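Steltow Task Board, Kit Version
Workshop equipment > Robot practice > Boards

A flat white practice board for two-arm robot builds, sized for a home bench or a shared workshop table. You print the blue parts yourself or order them with the kit. The panel comes cut and engraved.

What you get
White panel, matte finish, engraved outlines
Raised plates with screws
Blue knob, pegs and blocks (left out of the panel-only kit)
Bag of 5 spare pegs
Printed sheet with hole spacing

Building it
Allow around 7 hours of print time for the blue parts on a normal home printer. Sand the pegs lightly before the first fit. Screw the plates down by hand and stop when they are snug, as the holes will strip if you use a driver. The panel has no feet. Put it on a dark, non-glossy surface if you run cameras, and tape the corners if your arms push hard.

Fit
Pegs are cut slightly loose for new builds. A tighter set is sold separately under the name Cosham. Both sets use the same plates. Boards bought before April have the older plate pattern and need the Esell adapter strip.

In use
The board suits hands with fingers as well as simple grippers. Start with the arms slow and the small parts near the edge of the board. 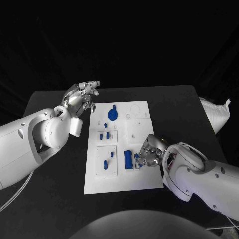
Task board with two arms, right hand on a small blue part.

Ordering
Full kit or panel only. Panels are made in batches of 100. Spare parts ship from the Cárdenas workshop.

Page updated 2020-09-20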